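In Defense of the Messy Bathroom Counter

by Salma Fahmy

Every March I swear I'm going to own less stuff, and every March I get as far as the bathroom. My rule is 3 things by the sink and everything else goes in a drawer. It never lasts! But I've come around to thinking a counter should look used, and if you have a bit of marble and a plant with long floppy leaves hanging over the edge, you're halfway to lovely already.

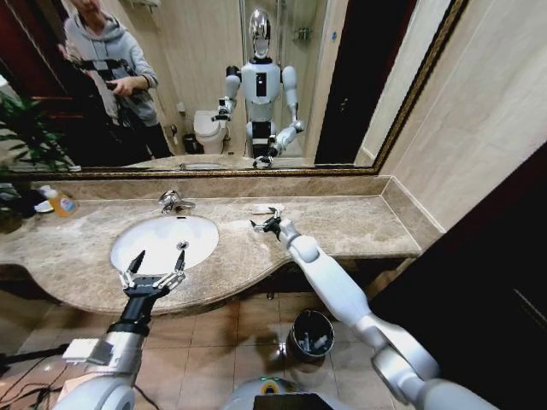 Leave the toothpaste out

I used to hide mine in a Stelldale caddy (don't bother, the lid sticks). Now the tubes just live out by the faucet, lying down or whatever — I brush my teeth twice a day, why would I put it all away twice a day? A white tube that's a little crumpled near the cap doesn't bother me one bit.
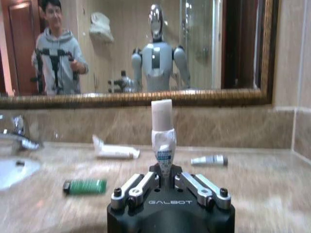

Last updated: November 17, 2018

My sister disagrees, by the way. She thinks loose tubes make even a big fancy mirror look sad, and she wipes her counter down every night before bed. Good for her — I'd rather be reading.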